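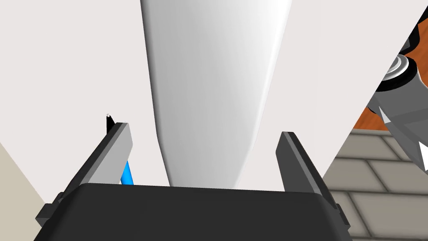 Reservations and Stays at the Dutlow: Frequently Asked Questions

Last revised August 11, 2024

How many rooms does the hotel have?

The Dutlow has 176 rooms in two connected buildings, Plunham Wing and Rothe Wing. Plunham Wing is the original building. Rothe Wing has the larger room types and all of the rooms with kitchenettes. Both wings use the same front desk and the same elevator bank.

When are check-in and check-out?

Check-in starts at 3 p.m. and check-out is at 11 a.m. Early check-in can be requested but is not confirmed until the day of arrival. Late check-out until 1 p.m. is charged at a flat fee shown on the rate sheet. Any departure after 1 p.m. is billed as an extra night.

What rate types are offered?

Flexible rate: no prepayment. Cancel without charge until 6 p.m. local time on the day before arrival.

Advance rate: full prepayment at booking, no refund, one date change allowed if the new stay is the same length or longer.

Group rate: see the group section further down.

Rates are per room, per night, for up to two adults. Local lodging tax is added at check-out and is not included in the price shown on the search page. The booking confirmation lists tax on a separate line.

Is there a minimum stay?

Weekend stays have a two-night minimum for most of the year. The minimum is lifted in January, when Plunham Wing is closed for maintenance and only Rothe Wing rooms are sold.

Can I book a specific room number?

No. Guests book a room type, and numbers are assigned on the morning of arrival. Requests for a floor, a wing or distance from the elevator can be entered in the notes field. The notes field accepts 2000 characters, but the front desk system prints only the first lines, so put the request first. 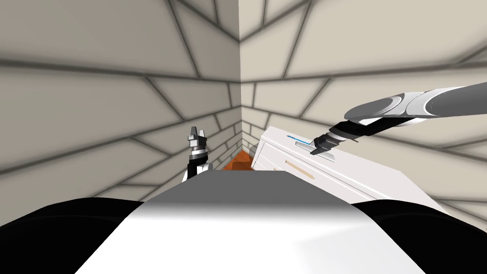 White dresser in the corner, patterned walls.

What is the difference between a standard and a corner room?

Corner rooms have windows on two sides and a larger closet. Bed size is the same. Corner rooms cannot be joined to another room – guests who need connecting rooms should book two standard rooms and call to have them linked. Linking is free of charge, but it has to be done before numbers are assigned.

How do group bookings work?

A group is any booking of ten or more rooms for the same night. Groups are handled by Simone Toledo in the sales office, extension 756. A signed contract and a deposit are needed before rooms are taken out of general sale.

The rooming list is due 21 days before arrival. Rooms without a name on that date go back into general sale, and the deposit on them is kept. Name changes after the due date are accepted by email until noon on the day before arrival. Changes in room type are treated as a new booking at the rate of the day.
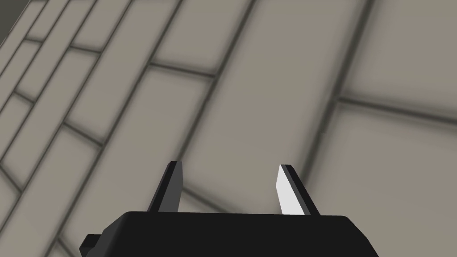
If part of the group arrives on a different date, list those guests on a separate sheet with their own arrival and departure dates. Do not enter them in the comments column. The import tool skips that column, and the guests will not appear on the arrival report.

Is parking available?

The Dollstead garage is next door and is reached by a covered walkway on the ground floor. Parking is charged per calendar day and added to the room bill. Clearance is posted at the entrance. Vans and trailers that do not fit must use the surface lot behind Rothe Wing, which cannot be reserved.

Are pets allowed?

Dogs are allowed in ground-floor rooms of Rothe Wing. The cleaning fee is charged once per stay, whatever its length. Service animals are allowed in all rooms and no fee applies.

When is my card charged?

Flexible rate bookings are charged at check-out. A hold for the first night plus a set amount for extras is placed at check-in. The hold is released by the hotel at check-out, but the card issuer decides when the funds show as available.

How do I get a corrected invoice?

Write to the accounts desk, attention Rosângela Dantas, with the confirmation number and the name and address that should appear on the invoice. The original is canceled and a new one issued under a new number. Stays booked through a travel site and paid to that site are invoiced by the site, and the hotel can supply an invoice for extras only.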